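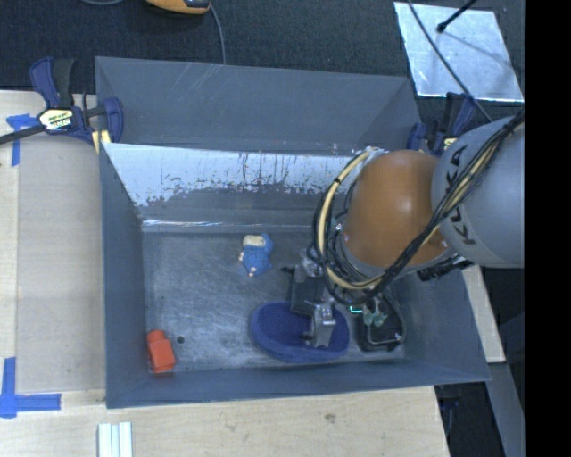

Meriem thinks the buzz on the low B flat is the pad and has been since April, and she wrote as much on the tape I stuck on the case, in capitals, with an arrow. I still say it's the key guard. So that was the morning.

Bench notes, started 9 a.m., tenor sax, the old Brostard with the relacquered bell. Serial ends in 2562, and the rest is buffed down so far I can't read it even with the loupe.

Leak light first. Top stack is fine, better than fine, whoever did those pads knew what they were up to. G sharp was sticky (of course it was) and I cleaned the seat with a strip of paper and a bit of lighter fluid. Low C sealed all the way around. Low B had a sliver of light at the back, toward the hinge, and the B flat had one in the same spot, only fatter. So okay, one point to Meriem. I floated both pads with fresh shellac, let them sit clamped while I made coffee, and checked again. No light on either.

Played it. Still buzzes!

It's a funny buzz, too. You don't get it at a whisper and you don't get it when you really lean on the horn, just in that middle loudness where you'd play a ballad. Pressed a thumb on the bell brace, no change. Pressed the guard over the low B, and the buzz went up in pitch but didn't quit. Pulled the neck and swapped in the one from the Gritdale student horn, which fits if you're patient with it, and I think it was a hair less. Could be I just wanted it to be less. Need a second pair of ears on that.

Things I haven't tried yet: taking the guard right off, new felt in the bumper (the one in there is hard as a pebble), and going along the rods for a loose pivot screw. I'd start with the felt. Meriem, if you get to it before me, the good felt is in the Foltico tin, second drawer, and please don't use the green stuff, it squeaks.

Reed notes while I'm here. Went through the new box on my own mouthpiece, and 9 of them play. One is a plank. I'm keeping the plank to practice scraping on. The softer ones made the low end speak easier but the buzz was just as bad, so I'm crossing reeds off the list – should have done that first, before I had the shellac out.

Also talked to Mkhize about brass for the new neck tenon. They can turn one, but not before the end of the month. I said yes anyway. The old one is out of round enough that I can feel it wobble, and I don't want to expand it a third time.

11 a.m., stopped. Horn is on the stand by the window, neck off, guard screws loosened but still in. Felt next.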